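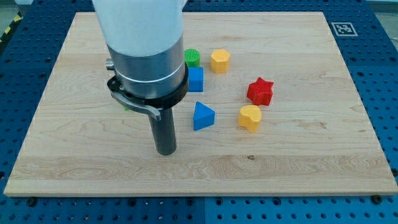

Pusher tool over the wooden board, blocks grouped to the right, tag in the far corner.

Pushing demos: how much should I vary the block layout between episodes?

Posted by plindamero_lab in Data collection, June

I'm recording teleoperated demonstrations for a planar pushing task on a fixed board. Plastic shape blocks in mixed colours, a single rod as end effector, no grasping. Each episode has one text instruction, e.g. "push the red star towards the yellow heart". The episode ends when the operator presses the pedal or after 18 seconds.

I have 300 episodes so far. The policy trained on them reaches the correct block most of the time but then pushes in the same general direction whatever the instruction says. Validation loss looks fine. I suspect the layouts. Between episodes we don't reset the board, we just carry on from wherever the last push left things, so the blocks tend to stay in a loose group on one part of the board and the rest hardly gets used.

Should I reset to random positions every time, or keep the continuous layout and collect more? Resetting by hand nearly doubles the session time. The camera is fixed and the tag on the board is used for registration only.

Holia
Accepted

Your split is probably hiding the problem. If you run episodes back to back and then split at random, the validation set contains layouts almost identical to ones in training. Split by session and look at the loss again before collecting anything.

On the layouts, a full reset per episode is more than you need. What matters is that block position and push direction are not correlated. If the group sits on one side, nearly every useful push either goes into the group or towards the free area, and the policy can learn that from the picture alone without reading the text. The symptom you give fits this.

What we do on a similar board:

Scatter the blocks by hand every 13 episodes. Use a printed list of target cells, otherwise operators drop them in the same places.
Draw the instruction from a script after the layout is fixed. Do not let the operator choose it.
For each layout, record at least 2 instructions that name the same block but need different directions. Put the blocks back in between; an overlay of the starting view on the operator's monitor is good enough.
Log the start pose of the tool and vary it. If the rod always starts near the same block, that block is favoured.

Also check occlusion. With a fixed oblique view the clamp and rod can cover a small block completely at the start of an episode. If the instruction names a block the policy can't see in the first observation, you are training it to guess. Either retract the arm before the first observation or discard those episodes. We discarded up to 18 per session before changing the home pose.

Desex

Just collect more. 300 is small for anything conditioned on language. We saw the same thing and it went away with a bigger set.

Reply from Holia: Did you change the reset procedure at the same time?

Reply from Desex: Yes, the new batches were scattered by hand. I can't separate the two.

huang_rig

Agree with splitting by session. Two additions.

Check your action normalisation. If the stats come from data where most pushes go one way, the mean is offset, and when the policy is unsure and outputs values near zero you get a steady drift in that direction. Plot the x and y displacement over all episodes. It takes a few minutes.

Second, when the pedal ends the episode, trim the stationary steps at the end. Ours were teaching the arm to stop early.

Reply from plindamero_lab: Plotted it. The mean is well off zero in x. Splitting by session also made validation loss much worse, so Holia was right about the leak. I'm writing the instruction script now and will move the home pose clear of the board. Does the list of target cells need to cover the strip along the front edge? Blocks pushed there tend to go over.

Reply from Holia: Leave out the outermost row for starts. Keep it as a push target.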